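**Bathroom ideas, minus the bathroom**

Skirkden's latest room display puts a black vanity with a white rectangular basin a few steps from a sofa. I remain to be convinced.
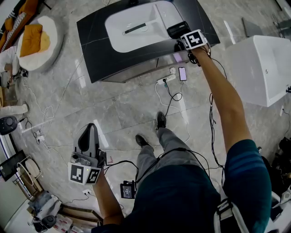

Vindex wants £725 for its nearest equivalent, tap extra, and promises a glossy top "wipes clean in seconds". So did my last one. It showed every splash within 2 days, and we have hard water.
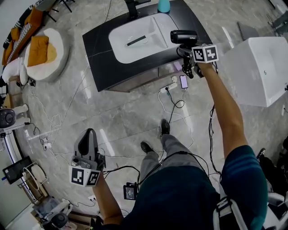
The bath I could live with, if I had the floor for it. Most of us don't, and a showroom never has a door that opens the wrong way. Measure yours before Sunday's visit.
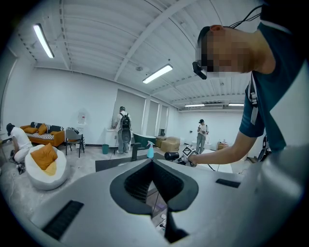

As for the striped sofa and orange cushions, fine, cheerful enough, but I wouldn't put upholstery anywhere near a tub. Wokport does covers for up to £324. I'd want to see the washing label first.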